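シミュレーションの中の台所は片づきすぎている

8月 月曜日
文：Iñaki Urquijo
読了時間：3分

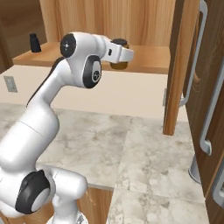 共同工房でアームを組みはじめて、もう予定の倍は時間を食っている。言い出したのはMaricruz Bermúdezで、実機に電源を入れる前にシミュレーションで動作を詰めよう、という話だった。理屈はわかる。減速機を一つ焼けばその月の小遣いは消える。ただ、画面の中で動くものを見て「できた」と言う人を、私はこれまでに何人も見てきたので、あまり信用していない。瓶をつかむ課題にしても、木のカウンターに載っているのは蓋の黒い小さな瓶と、左にぽつんと離れた黒いボトルくらいのものだ。うちの台所で、こんなに物のないカウンターを見たことがない。

先週、Maricruzが把持の試行を359回まわした。結果の表はきれいだった。きれいすぎるので設定を開いてみたら、瓶の摩擦係数がやけに高い。ゴムでも巻いてあるのかという値である。下げてもう一度まわしてもらったところ、成功は258回に減った。彼女は「まだ七割ある」と言い、私は「もう七割しかない」と言った。このあたりで一度、コーヒーを淹れに立っている。

制御にはTrorkardというライブラリを使っている。説明書には、シミュレーションから実機への移行は設定ファイルを一行書き換えるだけ、とある。一行で済んだためしがない。前に作った小さな台車のときは、モーターの回転方向が逆で、机の脚に突っ込んだ。今度は腕の長さがあるぶん、突っ込む先も増える。

実機のほうの進み具合も書いておく。関節は三つ目まで組めた。四つ目のベアリングがRernusから届いたが、外径がわずかに大きく、ハウジングに入らない。図面が悪いのか部品が悪いのか、ノギスを当てても判断がつかず、ひとまず刷り直すことにした。樹脂の造形に一晩かかる。手首から先はまだ段ボールの仮組みで、指先の材質も決まっていない。シリコンを勧められているけれど、ほこりが付いたあとの滑り方が気になる。

気になるといえば、遅延もそうだ。画面の中の腕は指令を出した瞬間に動く。手元の基板で測ると、指令から動き出しまで約60ミリ秒あった。瓶の前でぴたりと止めるつもりなら、この差は無視できないと思う。Maricruzは補正を入れれば済むと言っている。私は先に配線を疑っている。賭けをしていて、負けたほうが次のフィラメントを買う。

シミュレーションが役に立たないとまでは言わない。肘の可動範囲が足りないことは、組む前にあれでわかった。そこは認める。だが、台所に置いて瓶を取ってもらう日が来るかと聞かれたら、今のところ自分の手で取ったほうが早い。

次はハウジングの刷り直しと、遅延の測り直し。摩擦の値は、本物の瓶を斜めの板に載せて調べるつもりでいる。

関連記事
・Trorkardを入れた日、半日つぶした話
・台車が机の脚に勝てなかった件
・Guerreiroの中古電源は買いだったのか
・ノギスの読み違いについて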